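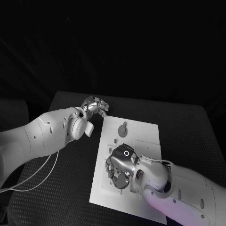
# Renting the Gedmont Street hall: questions and answers

Last updated 17th April. Prices are the same as last year.

## Booking

**How do I book the hall?**
Fill in the form at the front desk or send it by email. We hold a date for seven days without payment. After that it goes back on the calendar.

**How far ahead can I book?**
Up to a year. Saturdays in June fill up first, so ask early if you want one.

**What does it cost?**
The main hall is $300 for a day or evening. The small room on the Bech Street side is priced by the hour, and the current rate is on the form. Gedmont residents and registered clubs should ask for the reduced rate when they book.

**Is there a deposit?**
Yes, it is half of the rental fee. We return it by check within two weeks if the hall is left clean and nothing is damaged.

**Can I cancel?**
Full refund up to 30 days before your date. Inside 30 days we keep the deposit unless someone else takes the slot.

## The building

**Which entrance do we use?**
The double doors on Rumell Avenue. The side door is an exit only and sets off the alarm if you open it from outside.

**Is there parking?**
There are spaces behind the building, shared with the dental office. Please leave the ones with green signs free on weekdays before 6 p.m. Street parking is free on Sundays.

**Is the hall wheelchair accessible?**
The main hall, small room and restrooms are. The stage is not - it has four steps and no ramp. If you have a speaker who can't use stairs, we can set the microphone up on the floor.

**Can we use the kitchen?**
It comes with the main hall. You get the stove, fridge and sink. Bring your own dish towels and trash bags. The Brillov coffee urn needs to be filled before it is switched on, and it takes most of an hour to heat.

**Do you have a projector?**
Yes, with an HDMI cable. We don't have adapters for phones or tablets.

## On the day

**When can we get in to set up?**
One hour before your start time. If you need longer, add it to the booking. Caterers often do.

**Can we hang decorations?**
Use the picture rail or the hooks by the stage. No tape on the painted walls, no glitter, and no candles other than on a cake.

**Is alcohol allowed?**
Beer and wine are fine at private events. If you plan to sell drinks you need a city permit, and we need a copy of it a week before.

**How late can music go on?**
Until 10:30 p.m. The hall must be empty and locked by 11:30.

**Who do I call if something goes wrong?**
Eckhard Görtz, extension 881, evenings and weekends. For billing or lost property, ask for Rasmus Dambrauskienė during office hours. Lost items are kept for a month - after that they go to the thrift store.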